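4.2 Does a clear surface stay clear?

Much of the advice written for small households rests on one claim: once a table has been emptied, people will keep it empty. The claim is repeated in manuals and in two of the studies we reviewed earlier, and it is hard to find anyone who has tested it. What has usually been tested is how people feel about their table an hour after clearing it. Most of them feel good. We do not doubt this, but it tells us little about the table.

The Noltenby households gave us a chance to look at the claim in a duller way. Forty homes took part. Each was asked to clear its main table once, fully, and then to carry on as usual. Half were given the Trellunwood routine, a short set of steps in which every item taken off the table is assigned a place before anything else is done. The other half were told only to clear the table in whatever way they liked. We collected 126 table records over the weeks that followed, each made in the evening after the last meal.

The Trellunwood guide says that its routine "changes the habit at the root." Our records do not support this. In the first days both groups kept their tables mostly free of paper, bags and cups. After that the two groups drifted in the same direction, and by the end we could not tell from a record alone which group a household belonged to. Two coders tried, working separately, and did no better than guessing.

A defender of the routine could say that our households did not follow it properly. This is possible. It is also the answer given every time a routine of this type fails, and a method that works only for people who were already going to do it well is not much of a method. Several homes in the routine group did assign a place to everything, wrote the places down, and still ended up with mail by the fruit bowl – the mail had a place, but the place was upstairs.

We are also wary of the word "clear" itself. Earlier authors scored a table as clear or not clear, and let the reader assume that everyone meant the same thing. In our pilot work the coders disagreed over a single folded cloth, over a lamp that never moved, and over a table with one bare end and one crowded end. The Tarkley scale, which we adopted with some changes, avoids part of this problem by scoring only the open area nearest the edge where people sit. It does not ask what the rest of the table looks like. A plain wood grain with nothing set down on it, as in the stretch of tabletop in Figure 2, would receive the top score for that area and no score at all for anything beyond it.

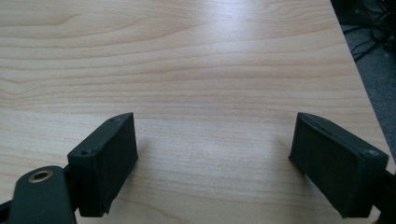 Figure 2. Bare wood tabletop with light reflecting off the surface.

Tak, in a written response to our draft, argued that this is too strict, and that people judge a table as a whole: a household that keeps one end bare on purpose has learned something, even if the other end is a mess, and a scale that ignores this will miss the only change worth having. We take the point, but we would want to see it shown. A bare end may be kept on purpose, or it may be the end nobody can reach easily. Our records cannot separate the two, and neither can the whole-table scores used before.

What remains is modest. Clearing a table makes it clear for a while. Whether the items were sorted first or simply moved made no difference that we could find. Households with a shelf or hook within reach of the table did seem to hold out longer – though this was not something we set out to study, and the homes with shelves were also the larger homes. We would not build advice on it yet.

Shares 2 | Comments 40

Related items
Where the mail goes: paper in shared kitchens
Scoring open surfaces with the Tarkley scale
Shelf height and reach in small homes
The Noltenby households: notes on method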